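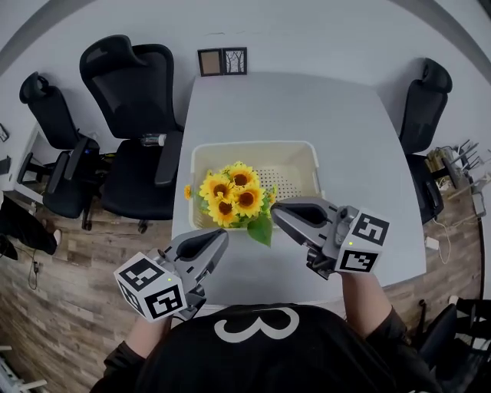

The hand-held grippers over the long table, with the sunflower basket between them.

Gripper build moves to the table

The two hand-held grippers that Heino Ķēniņš and Valdis Lukoševičius have been building at the Rumia workshop since June are now in regular use at the long table. Members who have only seen them as a heap of printed parts on the back bench are welcome to come and try them.

The project is called Clukar. The aim is a small two-armed robot that can tidy a tabletop, built with the tools we already have and on a budget a shared workshop can stand. The arms are not finished. The grippers came first so that a person can hold one in each hand, do the job the robot will later be asked to do, and leave a recording of how the hands and fingers moved. When the arms are ready they will carry the same style of finger, and the recordings will be used to train them.

Each gripper has two curved fingers with black pads on the inside. The body went through 9 versions. Most of the changes were to the grip, which was too thick for smaller hands, and to the channel where the finger linkage runs. Version six jammed whenever it was held at a steep angle. The current one has more clearance there and a shorter lever, and it can be taken apart with one hex key. Please put the key back on the hook when you are done with it.

The white cubes at the rear carry printed square patterns. A camera reads the patterns and works out where each gripper is and which way it is turned. Keep your sleeves and the other gripper from covering them. If every face of a cube is hidden from the camera for more than a moment, that part of the recording has to be thrown out. Heino printed the first set of patterns on glossy paper and got bad readings under the ceiling lights. Matte paper fixed most of it.

The current task is flowers in a basket. Artificial sunflowers are a good test object – the heads are wide and the leaves catch on things, and they can be handled all day without wilting. The cream basket has small holes through it, and stems and leaf tips like to find them. Valdis started with wooden blocks, which went well enough, but blocks don't bend, and a robot that has only met blocks will have trouble with most of what ends up on a real table.

The goal is 400 usable recordings of the flower task. We have 200 so far. A recording is usable if the flowers end up where they were meant to go, both grippers were tracked the whole way, and the person did not use their fingers to help. That last one is harder than it sounds. Most people reach out with a thumb at least once in their first session without noticing.

Notes for anyone taking a turn:

Go slowly, slower than feels natural. Fast moves blur the patterns.
Start with both grippers open and held over the table.
Pick up by the stem where you can. The heads pull off if you squeeze and lift.
If you drop something on the floor, stop the recording and start again. Don't pick it up with the gripper and carry on.
Write your initials and the number of attempts in the notebook, good and bad.

The long table is shared. Clukar has it in the evenings, and anyone who needs it for cutting or layout work should put their name on the sheet by the door as usual. The mesh chairs can be moved, but leave the cables on the floor where they are, or tell Valdis if you had to shift one. Two people lost an evening in June to a plug that had been pulled halfway out.

Work on the first arm continues on the back bench. The shoulder joint is printed and turns freely. The elbow is waiting for bearings from Paulauskas, who sent the wrong size the first time and have agreed to swap them. The motor controller is a Plonton board that Heino had left over from his plotter, and it runs warm under load. He is looking for a small fan, so if you have one sitting in a drawer at home, he would be glad to have it.

We also need someone who is good with soft materials. The black pads wear smooth after a few weeks of use and lose their hold on thin stems. So far we have tried silicone sheet and bicycle inner tube. The inner tube grips better but leaves marks on light surfaces.

The next open session is Oct 2, 2021, at the long table. No experience is needed, and a turn with the grippers takes a few minutes to learn. Talk to Valdis if you want to help with recordings, or to Heino about the arm.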